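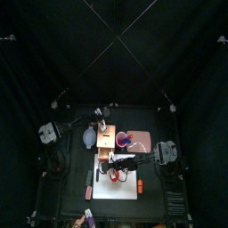
*Both arms over the table, drawer part open, red lights on at the bases.*

# Two-arm table cell: cable slack and wrist camera drift

**gsetiawan** wrote:

Posting the state of our cell before I start changing things. Two arms in a black fabric enclosure, one each side of the table, with the usual household bits in the middle. The job list is drawer, cup, board and small stuff.

Two problems. The left arm has too much loose cable and it has caught on the table items twice this week. Also the right wrist camera needs recalibrating far more often than it should. I did it on Monday and it was out again after 84 runs. The cell has done 424 runs since the last proper strip-down.

Mounts are the Breltus ones. I haven't had the wrist apart yet.

Gilang

### Re: Two-arm table cell: cable slack and wrist camera drift

**retno_h** wrote:

Do the cable first. If it's pulling on the arm at full reach you'll be chasing the calibration for ever.

What I would do:

1. Power off and support the arm before you touch any clips.
2. Move the arm by hand to the furthest pose it uses. For you that looks like the box at the far edge.
3. Clip the cable at the shoulder and again before the wrist.
4. Run it back to rest and see where the spare goes.

Tie it down close to the links. Loose loops in a cell with cups and handles are asking for trouble.

### Re: Two-arm table cell: cable slack and wrist camera drift

**wahyudi_s** wrote:

I disagree with tying it close. We did that on a Doltanetti pair and broke a connector inside a month. The wrist turns more than you think when it goes for something low, and the cable has nowhere to go. Leave a loop, but put it on the outside of the arm, away from the table.

Can we see it from the front, low down? From above I can't tell how the loop hangs.

### Re: Two-arm table cell: cable slack and wrist camera drift

**gsetiawan** wrote:

Table height, left and right. The loop Wahyudi is asking about is on the left arm. The camera giving me grief is on the right wrist, over the pot.
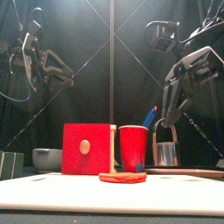 ### Re: Two-arm table cell: cable slack and wrist camera drift

**wahyudi_s** wrote:

OK, that loop is at least on the outer side. I'd shorten it a bit and leave it there. Don't get rid of it.

### Re: Two-arm table cell: cable slack and wrist camera drift

**retno_h** wrote:

Outer side in that pose. When the arm goes across the table it will swing in. I'd still clip it. We can differ.

### Re: Two-arm table cell: cable slack and wrist camera drift

**suryani.s** wrote:

On the camera: check the bracket screws before you recalibrate again. Mark each head and the bracket with a paint pen, one line across both, then run it for a day. If the lines have moved you have your answer. Ours had worked loose on three out of four.

Also do your check from the same pose every time. People park the arm wherever it happens to be and then wonder why the numbers don't match.

### Re: Two-arm table cell: cable slack and wrist camera drift

**aimang** wrote:

Agree with Suryani. Thread lock, the weak sort. Don't use the strong stuff on small screws in plastic or you will be drilling them out.

While it's powered down, wipe the gripper fingers and check the fasteners on those too. A loose fingertip looks a lot like a camera error, because the grip lands off to one side.

### Re: Two-arm table cell: cable slack and wrist camera drift

**gsetiawan** wrote:

Done today:

- Left cable shortened, loop kept, one clip added at the shoulder. Bit of both camps.
- Camera bracket off, screws cleaned, weak thread lock, paint marks on.
- Finger fasteners checked on both grippers. One on the right was loose.
- Calibrated from the parked pose and wrote the pose on the sheet by the door.

118 runs since then and the paint lines haven't moved. The cable hasn't caught, but I haven't had the left arm right across the table yet. Retno, I'll try that next and post what the loop does.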